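Home | Contents | Previous | Next | Glossary

Chapter 6: Wagering Requirements and the Real Cost of a Bonus
July - by the Griratlow course staff

A casino bonus is credit with conditions attached. The player receives money to bet with, and the operator limits when any of it can be taken out. The main limit is the wagering requirement, also called the playthrough. This chapter explains how to read one and how to work out what it costs.

Start with a simple case. Bondik, an online casino, matches a first deposit of $30 with a $30 bonus. The wagering requirement is 14 times the bonus. The player must therefore place bets totaling $420 before making a withdrawal. The bets can be small or large, and winnings that are bet again count toward the total.

Now suppose the player uses a slot game with a house edge of 6 percent. On average, the game keeps 6 cents of each dollar bet. Over $420 in bets, the expected loss is $25.20. The bonus was worth $30 on paper, so the expected gain is $4.80. Real results will fall well above or below that figure, and some players will lose everything before they finish.

Small changes in wording matter. If the same requirement applied to the deposit plus the bonus, the total would be $840 and the expected loss $50.40. The offer would then cost more than it gave. Lagman, a second operator, writes its terms this way - the headline on its front page looks the same as Bondik's.

Game weighting is the next thing to check. Many operators count slot bets in full but count table games at a lower rate, or leave them out. A player who bets on an excluded game makes no progress at all, however much is wagered.

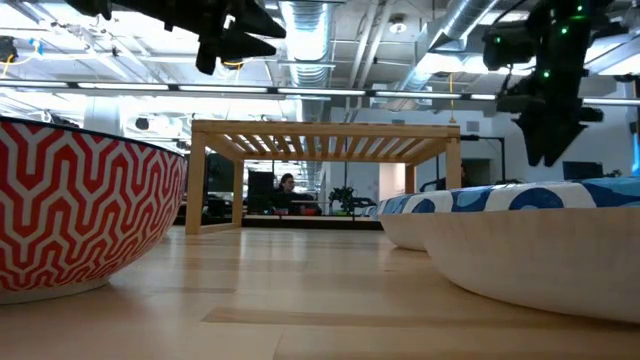 A maximum cashout works from the other end. A player at Drollia might turn free spins into $623 and then find that winnings from free spins are capped at $30. The balance above the cap is removed when the withdrawal is approved. Caps are most common on offers that need no deposit.

Time limits are covered in the second half of the chapter, along with "sticky" bonuses, which can be bet but never withdrawn. Before going on, work the Bondik case again with a house edge of 3 percent and write down the expected gain. You will need it for the first table.

Comments

slotsandspreadsheets
I got $17.40 for the last one. Does that match the table?

marnie_k
Yes, same here. 420 times .03 is 12.60, take that from 30.

reelreader
Could the next edition say more about maximum bet rules? I had a bonus voided over one spin and didn't know the rule was there.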